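12 June 2024
Open day, manipulation bench. Notes written up the same evening, while I still remember who asked what.

We had a good crowd, all told, and a friendlier one than I had feared when Holger Lunde put our bench on the tour list without asking me first (I have forgiven him). The Skastness people came through before lunch and the Boström group after, with a fair number of families in between, and I talked so much that my voice is nearly gone as I type.
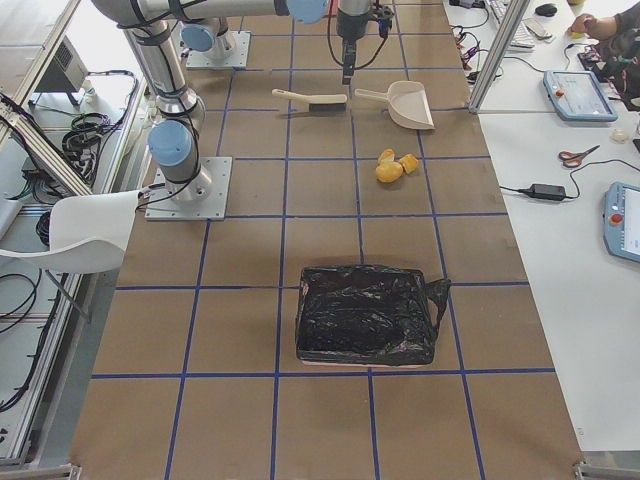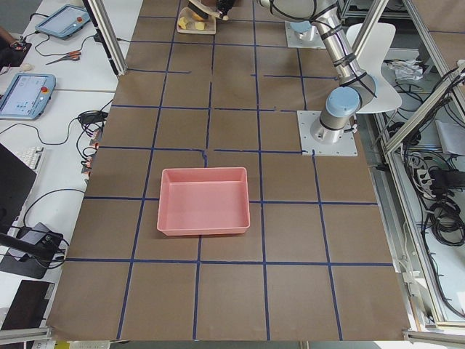 Bench on open day: brush and dustpan under the gripper in the first, pink tray on the grid in the second.

The sweeping task was the one I had been promising everyone since the spring, and I'm glad we kept it in. I know Aslak Berge wanted something with more polish to it, a neat little assembly or a stack of blocks, but a brush and a dustpan are things every visitor has had in their own hands, and you could see people leaning in to compare it with how they would do it themselves. One lady told me at length about her mother's way of sweeping — always toward the door, never away from it — and wanted to know if we could teach it that. I said I would write it down, so here it is, written down.

Questions that came up more than once, for next time:
How does it know where the table is? I pointed at the blue tape and said the squares are mainly for us, so that we can put things back where we had them and tell each other where they were. Holger thinks I should start with the calibration instead. I think he would lose the families.
Why are there two arms? I gave the short answer, that some jobs want two hands, and left it there.
What are the screens with the red buttons? I should have explained the pendants and the emergency stops right at the start. Put that first in the talk.
What does a setup like this cost? Send those to Holger.

The man from Clalari stayed a long while and asked very good questions about how we decide that a run counts as finished when there are only a few pieces to collect. I told him we have 42 starting layouts on paper for the small tasks and hope to get to 1,000 recorded runs by the end of the summer, and he wrote both numbers down. I have promised him the layout sheets. He also mentioned Closik, which his team uses for labeling, and offered to show it to us. Aslak, would you answer him? You are better at this kind of letter than I am.

Small things to sort out before the next visit:
Straighten the tape where the strips don't quite meet. I saw it every time I looked down and then couldn't stop seeing it.
Tidy the cables at the side of the desk.
Keep the talk to around 3 minutes per group. Mine grew and grew.
More yellow pieces in the spare box, please.

Leaving the grid down for tomorrow. Holger has the sign-up sheet with the addresses, and I've asked him to copy it into the shared folder before he goes home.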